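Search this site Go

The door is still the hard part 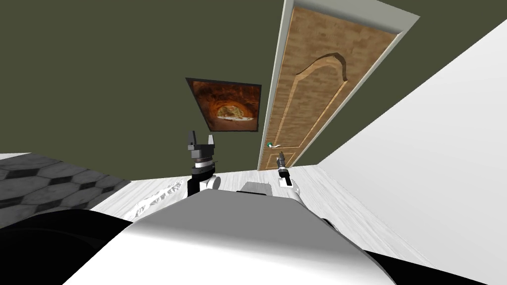 HULTAU, December

My mother-in-law asked me at dinner last month when she could buy a robot to do the washing. She is 81, she reads the business pages, and she has seen the clips of machines folding towels. I told her to keep the dryer serviced and ask me again later. She wasn't pleased, so I have tried to set out a longer answer.

Every chore in a house begins with getting to it. Before anything can pick up the washing it has to reach the room the washing is in, and in most homes that means a door. A lever handle like the silver one in the simulated room at the top of this page is one of the friendlier kinds. It wants a push down, a hold, and then a pull or shove while the whole body moves out of the way of the swing. A four-year-old can do it with a biscuit in the other hand.

I spent part of the spring visiting people who work on this. Danang Ngau runs the training side at Skostbridge, where most of the practice happens inside a computer. A simulated door costs nothing to break. His group logged 1,822 attempts at lever handles in one stretch and he was happy to talk me through the failures, which were mostly dull. The fingers close a little too high. The handle goes down and slips back before the door has moved. The arm does its job and the base rolls forward into the panel.

"We can get a very good number on a door we've met," he told me. "Change the colour of the wall and I'd still bet on us. Change the spring in the latch and I'd want to see it first."

I think that is a fair statement of where the trade stands, and it is a good deal more modest than the advertising. Simulators are good at looks. You can swap an olive wall for a white one, hang a different picture, lay tile or pale timber, and run the lot overnight. They are weaker on the things your hand knows about, such as a door that sticks in humid weather, a rug that bunches up under the leading edge, or a handle with a bit of play in it because the screw has worked loose.

The shop floor is a different story, and people who lump the two together do the factories a disservice. At Lambrechts, which makes cabinet hardware, Wayne Perron has three arms loading trays and they have been at it for seven years. They do it well. The trays arrive in the same place, facing the same way, under the same lights. He has one person on each shift to clear jams and he doesn't expect that to change. When I asked if he would trust one of the arms to tidy the lunchroom he laughed for a fair while.

Fasil Beyene disagrees with me, and he has more right to an opinion than I do, having worked on mobile machines at Brarora since before they had two arms. He says I'm judging by the wrong test. A home robot doesn't need to open every door, he argues, because people will prop doors open for it, the way they pick up socks before the robot vacuum goes round. He may be right about that. We rearranged our kitchens for the dishwasher and our streets for the car.

But propping the door open is also work, and it falls to the person who bought the machine to be spared some. For my mother-in-law, bending down to shift a doorstop or a crumpled mat is the very thing she would like to stop doing. A helper that needs the floor cleared ahead of it suits a fit person with a tidy house, who has the least use for it.

My own view is that we'll see useful machines in hospitals and hotels well before we see them in a hallway like hers. Those buildings have wide doors, the same handle on every floor, and someone on staff who can be called. Homes will come later, and the early ones will be slow. I don't mind slow. A machine that takes 20 minutes to bring a basket from one room to another would still be welcome if it managed it every time.

What I would ask of the companies is plain reporting. Tell us how many tries, on how many different doors, and whether a person was standing by with a hand on the stop button. Jade Fraser, who buys equipment for a group of care homes, says she now puts those questions to every salesperson and that most of them promise to get back to her.

She is still waiting on two.

Recent opinion
Siu-ming Kwok: The case for a slower checkout
Who fixes the dishwasher when the shop has closed?
Seven years with the same lawn mower
Letters: Readers on self-serve kiosks

We use cookies to remember your settings and to count visits. By continuing to use this site you agree to our cookie policy. Accept Manage settings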